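Tabletop and Tableware Check, Delen Room
Completed by Zawadi Khaemba, August 31, 2023

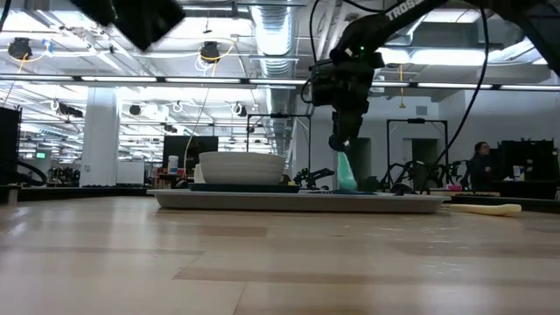
Thank you all for being so patient while I worked my way through this one. It took me longer than the June check, mostly from stopping to chat, and I have written my comments the way I would say them to you.

1. Tabletop clean and free of splinters — OK
I ran my hand along the grain and it felt lovely and smooth. Please keep using the soft cloths!

2. Tray sits flat, raised edges sound — OK
No rocking at all, even when I leaned on one end (gently, I promise).

3. White bowls stacked straight — OK, with a comment
They sit nicely on the dark plate, but it is a tall stack, so please lift it with both hands and don't add any more.

4. Bowl rims free of chips — OK
I looked at each one. If you find a chip later, set that bowl aside and leave me a note.

5. Cables kept off the tray — OK
Do have another look after anything gets moved.

6. Coiled cables by the tall cabinet — NEEDS ATTENTION
I would feel so much better with these on a proper hook. Request 1579 has gone to Redach, and they say up to 17 days.

7. Exit sign lit — OK

Next check in 4 weeks, same form.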